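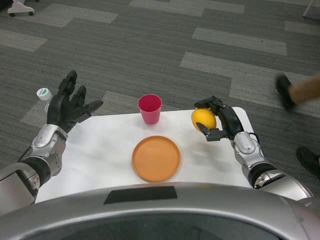
Progress report, Weltby table sets
To: Slavica Georgiou
From: Carmela Sarmiento
May 27, 2019

Slavica, sorry, shorter than last time and written between deliveries. Headings same as your form, except I skipped "outreach", nothing to put there yet.

Where we are

Table sets for the Weltby lunch room. Plates and cups chosen. Plastic for both, as agreed in December. The orange plate is the one with the raised rim, flat in the center. Rim matters more than we thought, see below. Cup is the pink-red one, wider at the top than at the base. Tiina Harju wanted a straight-sided cup and still does. We went with tapered, they stack, the cupboard is small.

129 sets delivered so far out of 300. Rest held at the Kiiskinen warehouse until the second cupboard is up. Not a supply problem. Shelf problem.

Plates

Good overall. Round, light, kids can carry one each without help. Peas stay on. Cut fruit stays on, mostly. We tried a flat plate with no rim for a few lunches and gave up on it, floor was a mess.

Orange reads well against the white tabletops, which was the whole argument for color in the first place. Staff see straight away if a place has been missed. Jocelyn Ignacio asks if we can have a second color for the allergy table. I said yes in principle, need your ok becuase it changes the order. No extra cost per plate if we swap it within the 300.

Cups

Fine. Two complaints about the color, both from adults. Cup goes behind the plate, not beside it, that is how Jocelyn lays the tables now and elbows hit fewer of them. I have put it in the setting-out sheet.

Bottled water is for the serving staff and visitors only. Kids get jugs. Please tell the parents' group if they ask again, I have told them twice.

Fruit

The fruit part of the grant started late. Apples and pears from Tollach, weekly box. Lemons too, for the water jugs and for the tasting mornings. Lemons were the surprise. The younger ones want to hold them, smell them, roll them down the table. One morning went almost entirely on lemons and we never got to the pears. Teemu Laitinen has rewritten the tasting plan so it is one fruit per session, and the whole fruit gets handled before anything is cut.

Wash first, obviously. Sink in the lunch room is slow to drain, reported it, waiting.

Tabletops and room

White tops are smooth and easy to wipe. They do show every mark, beetroot especially. Tiina tested the Zodau cleaner against plain dish soap and could not tell the diference, so we are staying with dish soap and I have canceled the second case.

Carpet is still the weak point. Tables should not be standing on carpet in a room where people eat, we said so in the first report and it stands. Quote for vinyl has come in but the fitter wants the room clear for 3 days. Only possible in the break. Not in this budget, I know. Putting it here so it is written down somewhere.

Money

Spent to date $1,609. Plates, cups, first fruit boxes, the one case of cleaner. Receipts with Teemu, he is scanning them, you will get one file and not a string of emails like last time.

Not spent: second cupboard, signs for the fruit table. Cupboard is ordered.

What I need from you

Ok on the second plate color. Soonest please, the supplier closes the order when the cupboard goes in.

A yes or no on moving the leftover cleaner money to fruit. Small amount, but Teemu won't do it without a note from you.

Someone to look at the floor quote, even if the answer is next year.

Next

Cupboard up, rest of the sets over from Kiiskinen, then tasting mornings for the older group. Pears first. Will send the attendance sheets separately, Tiina has them and she is out until the end of the week.

Carmela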